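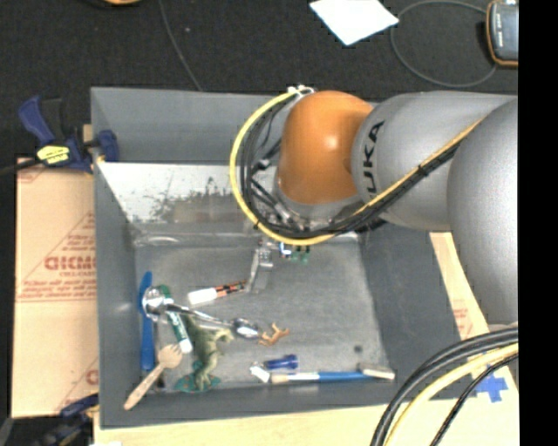
About Us

Hi, I'm Rosalía Palacios, and I run Koutsoukos. It's a small company in Prorville that tries to get robot arms to do the boring bits of housework and shop work, and then tells people plainly how it went. The name came with the building. It was painted over the loading door in letters taller than me, the lease said I'd have to pay to get it removed, and after a few weeks everyone on the street was calling us that anyway.

The question I get asked most, by delivery drivers and my aunt and pretty much anyone who sits next to me at a wedding, is whether a machine can do chores yet. Short version: some of them, slowly, if you set things up nicely first. The long version is more or less what we do for a living, so get comfortable.

How we got going

I spent years on the packing floor of a kitchenware distributor in Plorkbridge. We had big machines that could stack identical cartons all night long without a break, and then we had the returns room, which was people. Returns came back as a jumble – a ladle from one order, a fork from another, somebody's kid's toy that fell in the box at home – and every single piece had to be picked up, looked at and put where it belonged. I used to stand there at the end of a shift with my feet killing me and think, why is the easy job automated and the annoying one isn't?

Of course I had it backwards. Cartons are easy for a machine and a mixed-up bin is hard. It took me a long while (and a lot of reading on the bus) to really get why. When I did, I quit, rented half of this place and started with 2 people, one of them me. There are 5 of us now and we have the whole building, including a kitchen sink that somebody else will have to learn to unclog.

What we work on

Mostly picking things up and putting them away. I know that doesn't sound like much! But think about what clearing a kitchen counter or emptying a junk drawer comes down to. You reach in, you get hold of one thing without dragging three others along, and you know what it is well enough to decide where it goes. Do that a few dozen times and you've tidied up. A workbench at closing time is the same chore with heavier stuff.

So our practice bins are full of things you'd find in a house. Markers, plastic knives, wooden forks, metal scoops, toy dinosaurs, a very small toy animal on skinny legs that gives everybody grief. We buy most of it at yard sales. I have a standing rule that if it costs more than my lunch it doesn't go in the bin, and I break that rule more than I should.

The shiny utensils are a pain because of the way light bounces off metal. Long skinny things are a pain because a grip that's a little off center lets them swing. Anything lying flat up against a wall of the bin is a pain because there's hardly any room to get a finger beside it. Your four-year-old solves that last one by scraping the thing up the side, and we've spent an embarrassing share of our time on scraping things up the side.

So, can they do it yet?

OK, my opinion, as of this update on 13th October.

Sorting a bin of mixed small stuff: yes, mostly. I'd put it in a back room tomorrow with one person nearby to fish out whatever gets missed. It's slower than that person would be on their own, but it doesn't mind doing it at three in the morning.

Unloading a dishwasher: parts of it. Plates in a rack are fine. The silverware basket is a nightmare, and a mug upside down with a puddle in the bottom is worse than you'd think.

Putting tools back on a shop wall: getting there. The picking up part is good and the hanging up part is shaky. Small hooks, big tool, lots of clattering.

Laundry: please don't ask me about laundry. We did one towel project for a motel in Potville and I learned a great deal about towels.

Walking into your actual house, with your dog and your stairs and your mail all over the table, and just sorting it out: no. I'd be wary of anyone who tells you they'll sell you that by March. I would love to be wrong, and I'd be first in line with my credit card.

How we test

Before we say a setup is ready for somebody's floor, it has to get through 1,000 picks on a bin it hasn't practiced on. We dump the stuff in and don't arrange it. If things land on top of each other, that's how they stay. We write down the drops along with the good ones and the customer gets the full list, drops included, even when it makes for an awkward phone call. I came off a shop floor myself and I remember being shown demos where the parts were all lined up like soldiers, and then the thing arrived and met our parts.

Who we work with

Small shops, thrift stores, repair places, a couple of school kitchens. If you have a job that makes people groan when they see it on the schedule, that's usually a good place to start. Send us a box of your real mess, please, dented and mismatched – up to a bathtub's worth is fine – and we'll try it and tell you how far we got. Sometimes the answer is that you need better shelves, and we'll say that too. The thrift store on our corner bought shelves.

Coming to see us

Visitors are welcome in the afternoons. Ring the bell on the side door, the front one hasn't worked since we moved in. School groups are great, just let me know ahead of time so I can clear some floor. Kids ask the best questions and they're very good at finding objects we can't pick up. We have a shelf of things they've left us, including a rubber band ball, a spinning top and a hair clip shaped like a crab. We can do the top now. The crab is still giving us trouble, but ask again in the spring.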